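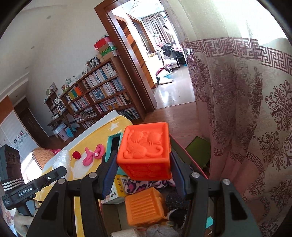
Vol. 2, No. 2

Call for participants: people with patient hands wanted for our summer demonstrations

Friday, May 11, 2018

We are looking for people in and near Pamthorpe who would enjoy spending part of their June picking things up and putting them down again. I know how that sounds in a newsletter that usually carries longer and more serious pieces, so please bear with me while I explain what the work is, what a session is like, and why we would be so glad to have you.

The Trilleck project teaches robot arms to handle ordinary household things. The arms learn from demonstrations, and the demonstrations come from people. You hold a two-finger gripper in your hand, with a camera mounted on it, and you do a small job with it the way you would do it with your own fingers: lift a soft toy block off a pile, say, or clear a heap of odds and ends from a table. The camera records what the gripper meets and how you bring it there, and the arm later practices from many recordings of the same job.

Most of our sessions take place in people's homes. We have a perfectly good laboratory, and last year we did nearly everything in it, and the arms became very good at tidying our laboratory. They were much less good at Marlies Egger's kitchen table, as she will tell you herself with some feeling. A real room has curtains with the sun coming through them, a shelf full of books behind the table, a crumpled piece of cloth lying over the very thing you want to get hold of. We would like the arms to learn in rooms like that, and so we are asking for yours, or for your willingness to visit somebody else's.

What you would be doing

There are two kinds of work, and you may sign up for either one or both.

The first is hand demonstration with the gripper, which we call Kelach after the hill behind our office. You squeeze to close the fingers and let go to open them. Every newcomer grips too hard for the first half hour, and then the hand relaxes and it becomes rather pleasant, a bit like knitting. We bring a box of things to move: soft blocks, small cartons, modeling clay, fabric scraps, fuzzy balls, a shape sorter. You are welcome to add your own, as long as they are not sharp, breakable or dear to you. Cloth is the hardest, and if you find you have a knack for cloth we will be on the phone to you often.

The second is remote demonstration, called Mösli. You sit at our office in front of a screen and steer an arm in the next room with a pair of handles. It is slower than the gripper and asks for more patience, and there is a small delay between your hand and the arm that takes some getting used to. People who have played the organ seem to take to it quickly - I have no explanation for this, but we have had several and they were all good.

How a session runs

A home session lasts a morning or an afternoon. One of us comes with the equipment, sets it up on whatever table you can spare, and stays with you the whole time. We go over the job together, you try it until it feels comfortable, and then we record. A single demonstration is short, often well under a minute, and after each one we mix the things up again so that they never lie quite the same way twice. Mistakes are fine. If a block slips, please pick it up and carry on, and we will mark that recording and keep it, as the arms need to see how a person recovers. We stop for coffee whenever you like.

We have 1,013 usable demonstrations so far and need a good many more before the fall. For this round we are hoping for 200 participants, which is ambitious for an office our size, but Marlies has made a very large chart and we would all like to see it filled in.

Who can apply

You should be at least eighteen and able to use one hand comfortably for a few hours with breaks. Left-handed people are especially welcome, and so are older people and people whose hands are not as quick as they were, for steady, unhurried movements are easier to learn from. You don't need to know anything about computers or robots. Some of our best demonstrators have been a retired upholsterer, a dental assistant and a young man who decorates cakes.

If you offer your home, we need a table, a power outlet and a room where we won't be in the family's way. Please don't clean up for us. The camera does see the room as well as the table, so before we begin we will walk through it with you and put away letters, photographs or anything else you would prefer to keep private. You may ask us to delete a recording, on the day or later.

Participants are paid for their time, including the practice part, and hosts receive an additional fee for the use of the room. Travel within Pamthorpe is covered, and if you live farther out, do ask - we can usually arrange something.

How to sign up

Write a few lines to Marlies Egger at the Trilleck office, or stop in and ask for her at the front desk. Tell her which kind of work appeals to you, which days in June you could manage, whether you are right- or left-handed, and whether you would like to host. She answers every message herself, usually within the week, and will invite you to come by and try the gripper before you decide on anything.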